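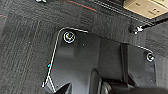 Stock car tires are changed for two reasons: the rubber wears down, and it loses grip long before it is gone. On a short oval the right front does the most work and usually goes off first. For the classroom demo, treat the carpet as the track. The reddish-orange stripe running diagonally across the gray is the racing line, and the black plastic panel is the slower car. A driver on fresh tires can leave the stripe and still turn. A driver on worn ones can't, and has to wait.

**Terms for this unit**

- *Stint*: the laps between two pit stops
- *Falloff*: time lost per lap as the tires age
- *Undercut*: stopping before the car ahead to gain time on new tires
- *Track position*: where you are running, whatever your tires are like

**Worked case: the Skoltmont 100**

The race is 100 laps. Radebe led early and stayed out under the first caution. Steyn, running fifth, took 2 tires and came out with clean air ahead of her. Masilela took four and lost 5 places in the pits. He got most of them back, but the laps ran out.
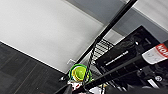

*Pale panel and dark floor, tilted view.*

Read Zwane's notes on the Botha car before the next class, mainly the part on tire pressure. Work out where Masilela would have finished with ten more laps, and state what falloff you assumed for each car. Show your lap chart. Hand it in to Annatjie Naidoo by 4 p.m.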